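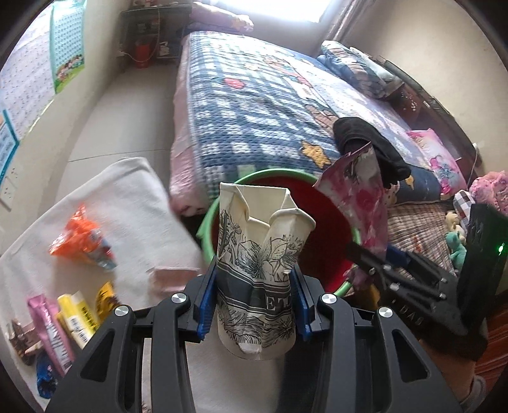

I've been waiting two months to write this one up, and the numbers finally held still long enough for me to trust them. So: crumpling!

If you've been reading for a while you know the Hikden project is me and Jacqueline Lebrun trying to teach a robot arm to tidy up litter. Sweet wrappers, paper cups, the stuff that piles up beside a bed or on a desk. We collect the demonstrations with hand-held grippers, one per hand, each with its own camera, and then a policy learns to go from what the camera sees to how the jaws should move. The tub is where everything ends up.

Our first big data set was 1,000 picks. I was very proud of it. It had lots of lighting, lots of clutter, and the policy trained on it was lovely with anything it had more or less met before. Then you'd give it a paper cup that had been stepped on and it would close its jaws on the place where the side of a cup ought to be. Bump, slide, try again, same spot. I watched it do that for most of an afternoon in the Tarham workshop and went home grumpy.

Jacqueline spotted the problem by going through the recordings. We had plenty of different objects but hardly any different shapes of the same object. A cup went into the tub, got fished out and put back on the table looking much as it had the time before. Wrappers were worse in a way — they keep a fold once you've made it, so we had dozens of takes of what was basically one sculpture.

Her fix is so simple I was a bit annoyed. After every take you pick the thing up and change its shape. Squash the rim in, twist the wrapper the other way, flatten it, pull it half open again. Then put it down somewhere else and record the next one. We call it re-crumpling, and it adds only a few seconds to a take once you get into the rhythm.

We made a second set this way with 200 picks and 8 kinds of litter, nothing fancy. Same grippers, same training recipe, same length of training. Then we ran both policies on a box of rubbish that neither had seen, mixed up and tipped out fresh before each run.

The small set won. I ran it again on a different day and the small set won again! On tidy, uncrushed items the old policy was still slightly ahead, and I'd expect that with five times the data. On anything badly bent it wasn't close. The new policy goes looking for somewhere it can squeeze. With a cup that has its rim folded in, it will bring a pad to each side and take the whole thing across the body, and it does this on cups with completely different prints on them. I honestly clapped.

Some things I should be careful about. It's one arm, one style of soft pad, and 2 people doing all the demonstrations, so our habits are baked right in. I tend to come at a cup from low down and Jacqueline comes in from the side, and you can see both styles in the robot. We also haven't pulled apart how much of the gain comes from the new shapes and how much from moving the object every time. I suspect it's mostly shape, but the proper test is to do one without the other, and that's the next job.

Shiny wrappers are still hard. The foil-looking ones throw highlights all over the place and the policy sometimes goes for the bright patch instead of the edge. Re-crumpling helped a little there. Thin, flat things are the other sore point: the jaws need something to stick up, and a flat wrapper on a cloth gives them nothing. When I do it by hand I pinch the cloth a bit without noticing, and the robot has learned to do the same, so now and then it collects a wrapper and a fistful of tablecloth.

Two-handed takes are the bit I'm most excited about. One hand holds a cup while the other is busy with a wrapper over the tub, and you end up making little timing decisions you'd never think to write down, like which hand waits. We only have a handful of those recorded so far. My wrists complained by the end of the session, so if you're planning something similar, build in breaks and swap hands for the fiddly stuff.

If you want to try re-crumpling on your own set, a few notes from us. Change the shape before you change the position, or you'll forget. Retire paper cups once they go limp — they stop behaving like cups and the jaws just fold them up. Keep a few items you never touch during collection and save them for testing. And don't throw out your old data! We've started mixing the two sets together, and the early runs look good on crushed and uncrushed items alike, though I want many more before I put a number on it.

Jacqueline is writing up the longer version with the proper tables, and we're hoping to have it out by July. In the meantime I've got a bag of wrappers to get through, and I'm taking donations of the really awkward ones.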